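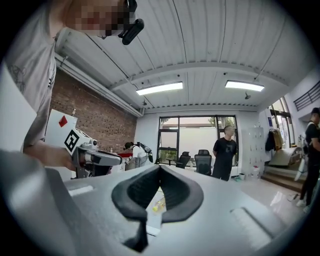

Is an exposed brick wall worth having in a room where people work? Worth it for the first fortnight, after which you own a large red object that sheds grit and won't take a nail.

I say this as a man who has spent a good part of his adult life under corrugated metal ceilings, being told they have character. They do. So did my great-uncle, and we didn't hold meetings underneath him.

The fashion is well past being a fashion now. Somebody takes an old shed or a bottling works, pulls out the plasterboard, paints the beams white, and runs the cables along the wall in a long white tray. The rent then goes up by 66 per cent, as ours did at Skuston in January, and the letter explaining it used the word "honest" about the masonry. I have never met a dishonest brick. I have met several landlords.

My colleague Leilani Nakamura loves the place and won't hear a word against it. Her argument is that you can see how the building stands up, and that this is good for people who make things with their hands. I grant her the beam. It's a handsome beam, and when my mind wanders it has somewhere to go. Where we part company is the ceiling, because metal ridges do something peculiar to sound. Drop a screwdriver at one end of our room and it lands at both. When it rains we stop talking altogether and point at things.

The cable tray is another matter, and I've come round to it completely. I used to think it was ugly, and it is, but I once worked in a carpeted office at Trillbridge where every wire was hidden in the walls, and moving a desk two metres meant an electrician, a form and a hole. With a tray you get a ladder and a bit of nerve. Ayman Abou Jaoude rewired half our benches before lunch and had time to complain about the coffee.

So my position, for what it's worth to anyone fitting out a workroom, is to keep the ugly bits that do a job and be suspicious of the pretty ones. Leave the tray up. Put the money into decent lights, and into something soft overhead – panels, old blankets, I don't care what colour – before you spend a cent on having the brick sealed and lit like a museum piece. We were quoted 758 dollars for sealing one wall. The acoustic panels would have been 144 each.

Management chose the wall. It does look lovely, and I've had to say so twice, the first time because Leilani couldn't hear me over the rain.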